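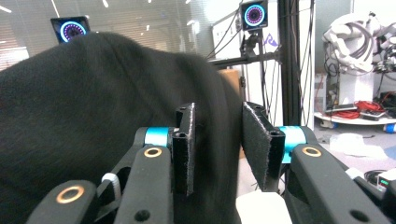

Forums > Pliltance Online > Skills & Leveling > Grinding fishing past 90, is it worth it?

6 replies

vaughan_pike
Okay folks, I've been sitting at the Vestel docks every evening since July and I finally hit 90 fishing last night! I'm so happy, but now I'm looking at the climb to 100 and feeling a little faint. Do any of you kind people know if the cap reward is worth it, or should I go work on my cooking?

Grukix
Congrats!! I'd stop there, personally. The cape is pretty and that's all it is - I caught 3096 eels for mine and wore it for one evening.

aurelia_v
Oh, I have to disagree with Grukix (sorry, friend). The cap also opens the night boat, and the night boat is the coziest spot in the whole game. I've met half my guild on it.

Grukix
You can ride the night boat as a guest though. Anyone with the cape can bring six people.

aurelia_v
Only if they're online when you are, and I play at 5 in the morning with my coffee!

ileana_j
Do the eel contracts, vaughan, they pay 577 experience each and you can chat while you do them. Don't bother with the crab pots, they got slowed down in the last patch.

vaughan_pike
Thank you all so much, I think I'm going for it - slowly. Aurelia, I'm an early riser too, so save me a seat on that boat.

Share (6)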